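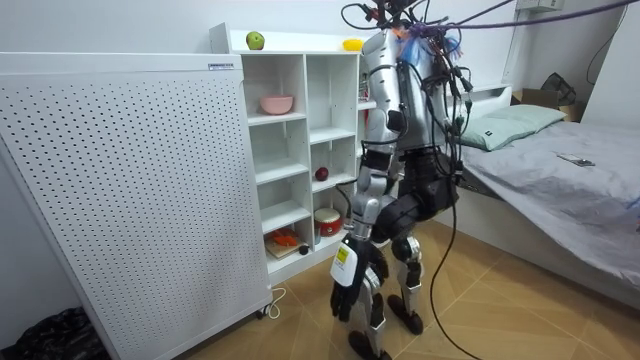

Getting your place ready for a tidy-up robot

By Hanna Zieliński
Dec 16, 2022

I've had the Nirov tidying service on trial for 2 weeks now and my inbox is full of the same question: what do I need to do to the house first? More than the brochure says, less than I feared! So here are my notes, with a few things I learned by tripping over them.

Start with one piece of furniture. The people at Cernbridge, who rent the thing out, will tell you it can handle a whole room, and maybe it can, but my first good session was with a plain open shelving unit and nothing else. Cubbies are great. Doors and drawers can wait for week two (mine are still waiting).

Give it things with a shape. Apples, bowls, a round tin, all fine. Anything floppy was a headache for me, so socks and plastic bags I now pick up myself. I also keep small stuff back a little from the front edge of a shelf, where it's easy to knock off.

Cords, cords, cords! I had no idea how many I owned. Walk the floor before you start and tuck every thin white charger lead and lamp cord behind something. If your setup has a cable of its own hanging down to the floor, decide where that will run first and then move the rest. I put a strip of painter's tape down to mark the route and it saved me a lot of muttering.

Anything on casters gets its brakes on, or a folded towel wedged under the wheels. And take your phone off the bed. I know, I know, I forget too.

Chopped food is the one I'd argue about. Darmawan Tambunan, who did my setup, was happy to let it carry a cutting board with carrots on it. I'd say cover the board or leave it in the kitchen, and wipe the shelf down first whichever you choose. I use warm water with a drop of dish soap and a dry cloth after — spray cleaner leaves mine streaky.

Keep your hands out of the way while it's moving. The warning stickers are there for grown-ups as well as kids.

Now the money. The starter plan was 125 dollars for the trial, and the full package is 969, or 853 if you book before the end of December. I haven't made up my mind. It's slow, slower than me on a bad morning, and a small bedroom feels very small with a full-size robot standing in it. But I do like having the shelf sorted while I fold laundry in the next room, and I've asked Cernbridge for one more session in the pantry before I sign anything.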